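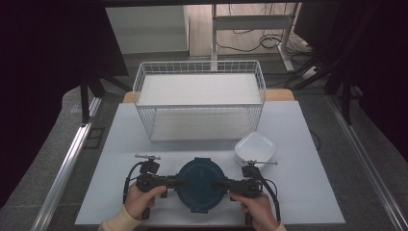 Gregor MacKinnon wrote to ask whether a phone kept in a drawer as a spare should be put away full or empty, as the two he had stored at 100 percent would no longer hold a charge past lunch. The answer is neither. A lithium-ion battery keeps best when it is stored partly charged, in a cool place, and checked from time to time. The instructions that follow apply to cell phones, tablets, cordless handsets with lithium-ion packs, and most portable power banks.

Before you begin

You will need the device, its own charger and cable, a soft dry cloth, a paper label and a pen. Allow one evening if the battery is full and has to be run down first.

Do not store a device whose case has bulged, whose screen has lifted at one edge, or which gives off a sweet or solvent-like smell. Switch it off, leave it unplugged, keep it away from anything that burns easily, and contact your local battery recycling program for instructions. A swollen battery must never be pressed flat or punctured.

Step 1. Back up and sign out

Copy photographs, contacts and messages to a computer or online account. If the device is to be lent or passed on later, sign out of all accounts now, while the passwords are still known. Remove the SIM card and any memory card and keep them in a marked envelope.

Step 2. Bring the charge to the middle of the range

Charge or discharge the device until it reads between 40 and 60 percent. To lower a full battery, play a video with the screen at normal brightness. Do not attempt to speed up the process by placing the device on a heater or in direct sun.

Older devices may show a reading that jumps, for example from 39 percent to 32 percent in a few minutes. Where this happens, restart the device and read the figure again before going further. A reading that continues to jump suggests a worn battery, and the device should not be relied on as an emergency spare.

Step 3. Switch off completely

Use the full shutdown command. Sleep mode and airplane mode both continue to draw power. If the device has a scheduled power-on feature, turn it off first, or the device may start itself each morning until the battery is flat.

Step 4. Clean and pack

Wipe the case and the charging port area with the dry cloth. Take the device out of any tight rubber cover, which can trap moisture. Place it in a box or padded sleeve with nothing heavy on top. Loose keys, coins and spare battery packs should not share the box.

Step 5. Choose the location

A closet shelf in a room that stays near normal indoor temperature is suitable. Attics, garages, window sills and the glove compartments of cars are not, and neither are refrigerators, where condensation can form inside the case.

Step 6. Label and check

Write the month and the charge level on the label. Every three months, switch the device on, note the reading, and return it to the middle of the range if it has fallen below 30 percent. A device packed in December is therefore due for its first check in March.

Returning the device to use

Let the device sit at room temperature for an hour before connecting the charger. Charge it on a hard surface where you can see it. If the screen stays blank at first, leave it connected for 30 minutes before trying the power button. Install any waiting software updates before signing in to banking or health services.

Notes on battery wear

Makers commonly state battery life in charge cycles. One cycle is the use of a full battery's worth of energy, whether in one day or over several. If the settings menu shows a count of 200 on a battery rated for 400, half of the rated cycles have been used. Age also reduces capacity, and a low count does not guarantee a healthy battery in a phone that has spent years in a drawer.

Related items
Choosing a Cable for Fast Charging
How to Read the Label on a Power Bank
Erasing a Tablet Before Donation
Recycling Small Electronics: What Is Accepted

Last updated: December

Contact the Haldane Consumer Technology Desk | Copyright Haldane | Back to top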